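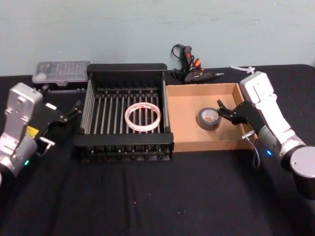 *Two arms, a rack and a shallow box of tape, Sorkcombe.*

**Demonstration gathering** is the patient business of collecting examples from which a robot can learn a task, such as moving rolls of tape between a box and a rack.

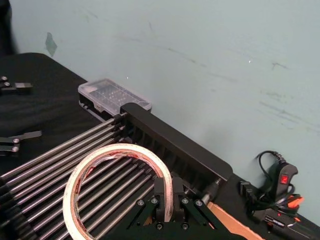

**Edgardo Manalastas**, contributing editor

At Sorkcombe a set is 14 examples, and a full collection runs to 215 (a good many afternoons, as you may imagine!). Each arm has its own gripper, and camera views are saved alongside the movements.
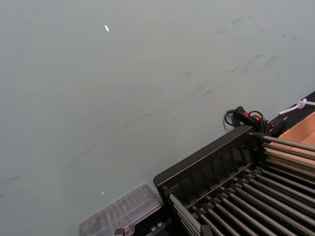
## Varying the start

Keegan Tuhiwai's Multside notes suggest shifting the rolls a little between examples, so that the learner meets more than one tidy arrangement. 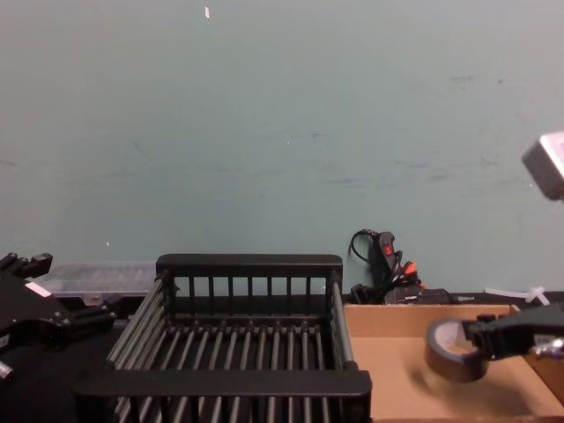 *A dark roll held over the cardboard box, beside the empty rack.*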